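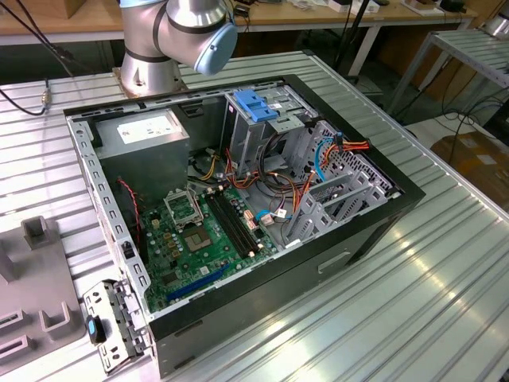 Arm over the open tower, side panel removed.

**Ticket:** Jorko teleop, hard drive task, Vaughan bench
**Status:** reopened
**Opened:** 08/04/2018

**Problem**

The policy trained on our remote-control demos gets the drive caddy to the mouth of the cage and then pushes at the wrong angle. It keeps pushing until the force limit trips. Clotelar support closed the first ticket with "insufficient demonstration data, please collect more." We had already collected more than 40. I don't accept that as a diagnosis, so I'm reopening.

**What support asked us to try, and what happened**

1. *Recalibrate the wrist camera.* Done twice. The numbers barely moved. Same failure.
2. *Slow down the demos.* Operator ran a new batch at half speed. The policy now fails at half speed.
3. *Update Grustar on the recording PC.* Updated. It reset our export settings and cost us most of an afternoon. Same failure.

I was told step 3 "usually resolves it." I would like to know for whom.

**What I checked myself**

I replayed recorded demos on the arm with no policy in the loop. If the recordings are good, a replay with the case in the same spot in the fixture should seat the drive. Out of 10 replays, 6 seated. The other four hit the cage at an angle that looks a lot like what the policy does.

So the model may be copying exactly what it was given. Collecting another pile of the same recordings won't fix that.
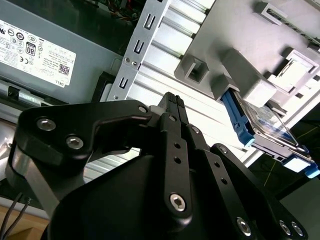
Next I went through the logs for the four bad ones. The commanded pose and the measured pose don't line up in time. The gap is 88 ms at the worst point, and it shows up when the operator makes small, quick wrist corrections close to the cage. On the long move over the case you'd never notice it. During the last bit of travel it matters a lot.

The operator doesn't notice either. A person on the controls sees the caddy drift and corrects for it. The correction then gets saved against the wrong moment.

Clotelar's reply to this was that the lag is "within normal range for remote operation." Maybe so. The manual gives no range, so I can't check.

**Hand-guided test**

For comparison we switched to hand guiding and moved the arm through the same insertion directly. Same case, same caddy, same start pose. Every replay seated. It's a small test and I'm not going to hang much on it, but it does point away from the gripper and the fixture.
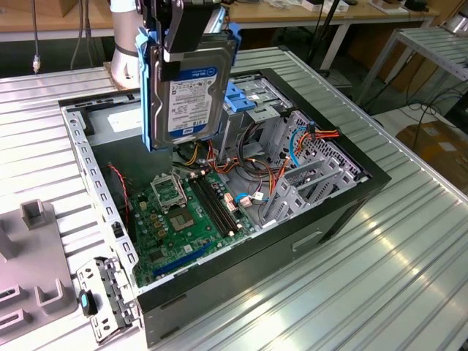
Hand guiding isn't a way out for us. The person's arms end up in the camera views, and the grip on the caddy has to be set before they start. We bought Jorko to do this remotely and that's how we want to do it.

**What I need from Clotelar**

- Which clock stamps the commanded pose, and which one stamps the measured pose. Two people in support have given me two different answers.
- Whether Grustar resamples on export. The file sizes make me think it does.
- A written figure for acceptable lag.

Please don't close this with a request for more demos. I'll attach the raw logs from the four failed replays and from the hand-guided runs. The existing recordings stay on the PC untouched until someone has looked at them.

**Update, same ticket**

Support says the clock question has gone to engineering. No date given. They also suggested recalibrating the wrist camera. See step 1.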